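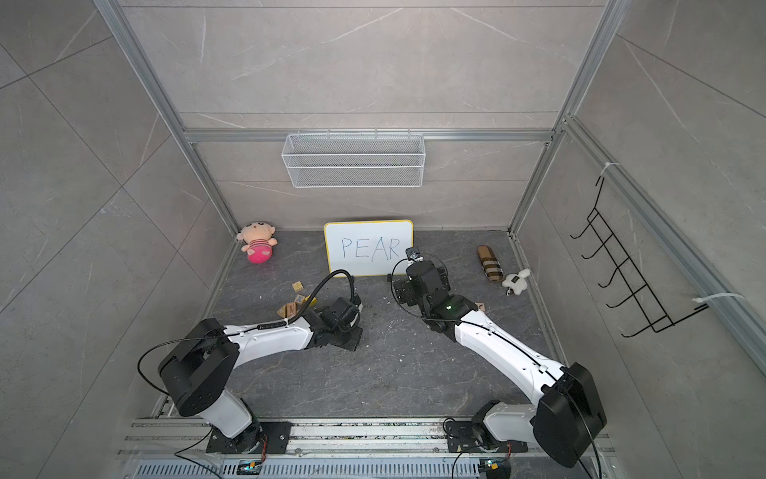 Two-arm cell, stock fingers vs. soft pads, first results

gantryghost
Posted 2:20 PM

I've been meaning to post this since January. The cell has two arms on one base rail, and I wanted to know if the soft finger pads from Trolteo are worth the money over the hard plastic fingers the arms ship with. I'm spelling short words with wooden letter blocks. The target word goes on the little whiteboard at the back (PEAR at the moment) and an operator drives the arms through it. There are also plush toys and a slipper in the cell for the soft object runs.

20 tries per object per finger type. Same operator for all of it.

Blocks, hard fingers: 18 good picks
Blocks, soft pads: 13
Slipper, hard fingers: 11
Slipper, soft pads: 19
Plush, hard fingers: 16
Plush, soft pads: 20

The soft pads lose on blocks when the block is tilted. The pad folds under the edge and the block rolls out. On the slipper the hard fingers slide off the upper unless you get one finger inside the opening.

Ridgeway_Tom
Posted 2:41 PM

What closing force? If you ran both sets at the same current limit, the comparison is off. Soft pads need more squeeze to get the same hold on a block.

gantryghost
Posted 2:55 PM

Same limit for both, 653 mA. I didn't want to change two things at once.

Ridgeway_Tom
Posted 3:02 PM

Then you tested soft pads at the wrong setting. I run mine a good deal higher and I don't see blocks rolling out. I'd redo the block runs before telling anyone the pads are worse.

nbermudez
Posted 3:30 PM

I don't agree with that. If the setup is going to pick up mixed objects, you get one limit unless the software knows what it's grabbing. Most people here are not switching limits per object. The one-setting number is the one I want to see.

I would like to know how you approached the tilted blocks, though. From straight above, or did the operator turn the wrist to match? With Irico pads I found that matching the angle mattered more than the material.

Nicanor Bermúdez

gantryghost
Posted 3:48 PM

Mostly from above. The operator turned the wrist to line up with the sides but didn't lean it over to match the tilt. I'll log that separately next round.

palletjack
Posted 4:10 PM

Question on the wrist camera. Does it still see the fingertips with the soft pads on? Mine are thicker and they block the view of the block right at the end, which is when I need it.

gantryghost
Posted 4:26 PM

It sees the tips but you lose a strip between them once they're nearly closed. The operator went by the fixed view for the last bit. That may account for some of the misses on blocks too. I moved the wrist camera up by 4 mm and it helped a little.

Ridgeway_Tom
Posted 4:33 PM

So the current limit, the approach angle and the camera view are all mixed up in that 13. I'm not trying to be difficult but I wouldn't buy or skip anything based on it.

nbermudez
Posted 4:50 PM

The slipper result is still useful. 11 against 19 is a big gap and none of those things explain it.

palletjack
Posted 5:15 PM

Agree on the slipper. Also, check your coiled cable if you do more wrist rotation. I had one catch on the elbow and it pulled the gripper off line enough to miss. It took me two evenings to find because it only happened on one side.

gantryghost
Posted 5:37 PM

Will do. Plan for the next round is blocks only, flat and tilted kept apart, and the soft pads at two current limits. Tom, what number are you running? I'd rather use yours than guess.

Ridgeway_Tom
Posted 5:52 PM

I'd have to look it up, the config is on the shop machine. I'll send it tonight. Watch the motor temperature if you hold a block for long at the higher limit.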